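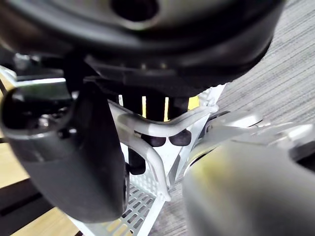 Sidra Khattak asks whether she can still book her storage unit by the month, or whether everyone is on yearly terms now. Monthly is fine. Yearly terms are optional and work out cheaper if you know you'll be staying.

How much notice do I give to move out?
Fourteen days, by email or at the counter. Your bond goes back to the account it came from once the unit has been swept and your lock is off.

Which sites can I use?
Tokar and Arkar both have ground-floor units. Naqvi is upstairs only, with a goods lift. Trolleys are free at all three – please bring them back to the bay near the roller door.

What are the gate hours?
6 am to 9 pm. The office shuts at 4.30 pm, and earlier in the week before Christmas.
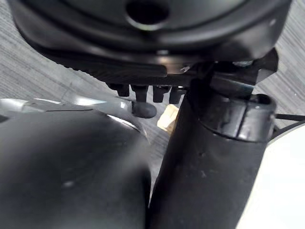 After the office shuts, your gate code still works until 9 pm. If the keypad flashes red, wait a minute and try again before ringing the after-hours number on the gate.

What can't I store?
Gas bottles, petrol, paint thinner, food, plants and anything living. Mowers are fine with the tank drained.

Is my stuff insured?
Not by us. Check your home and contents policy first, as some cover goods in storage and some don't.

Can I change units?
Yes, if one is free. There's a $43 transfer fee, waived if you're going up a size.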